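From: Jamie Fothergill
To: demo-collection list
Date: June 16, 2026
Subject: Re: [demo-collection] Hand-held grippers vs. leader arms for thin flat objects

On the Sollero thread, Mahasneh group wrote:

> We have been collecting pick-and-place demos by remote control, leader arm
> on one side and follower on the other, and we are stuck on thin things.
> Cards, lids, phone cases. The operators can't feel when the finger tips
> touch the table, so they either stop short or press too hard and the
> follower faults out. We have 200 episodes and I would throw away half.
>
> Two questions. Has anyone moved this kind of task over to hand-held
> grippers, and did the policy still run on the arm afterward? And do you
> let operators redo a bad grasp inside an episode, or do you cut and
> start over?

We moved over in September and have not gone back for anything flat. The leader arms are still set up and we use them for drawers and for anything heavy, where you want the arm's real limits to show up in the data. For thin objects the hand-held pair is faster and people get less tired.

Your first question: yes, it ran on the arm, but only after we fixed the finger height. A person holding a gripper tilts it without thinking, usually toward themselves, and slides the lower pad under the rim of the object. Our arm could not reach half of those tilts because the wrist hits its stop. We lost most of our first 800 episodes that way. Now we replay every path against the arm's joint limits the same evening, and if it fails we drop it. I would do that check before you train anything, even if the script is ugly. Ours is.

The other thing was cloth. We started on a bare table and the cases skated away as soon as a pad touched the edge. A tablecloth gives some grip and lets the pad sink a little before it gets under the rim. It also wrinkles, and the wrinkles change from one episode to the next. We stopped smoothing it out between takes. The policy trained on the flat cloth did badly as soon as somebody leaned on the table, and the one trained on the messy cloth did fine.

For two-handed tasks, decide ahead of time which hand moves first and write it down. We had one operator who always steadied the case with the left and lifted with the right, and another who did the reverse, and the mixed data gave us an arm that hesitated with both grippers in the air. I don't think either order is better. We picked right hand first – most of our people are right-handed – and the hesitation mostly went away.
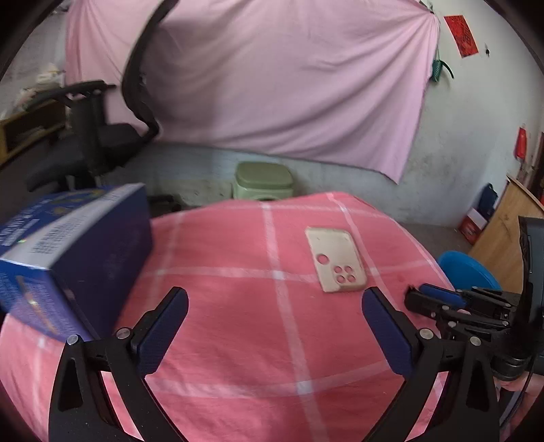
On your second question, we let them redo the grasp once. If the second try fails, they say "cut" and put both grippers down. Recoveries are useful and I would not strip them out, but after two misses people start poking at the object, and you don't want the arm learning that. We mark the recoveries in the log with a plain text tag. The Bokow converter drops custom tags unless you turn on the option to keep them, so check your output before you delete the originals.

We also turn the object between episodes, including upside down and with the camera holes facing different ways. Operators forget this. A sheet of 27 starting positions taped up next to the table helped more than reminding them.

One thing I can't answer is how much of your 200 can be saved. If the fault is only at the end, you may be able to keep the approach and train the grasp separately. Somebody on the Disasell side tried that with lids and might be willing to share numbers. I only heard it secondhand.

I can send the joint limit script if you want it. It expects poses in meters and will not warn you if they are in millimeters.

Jamie Fothergill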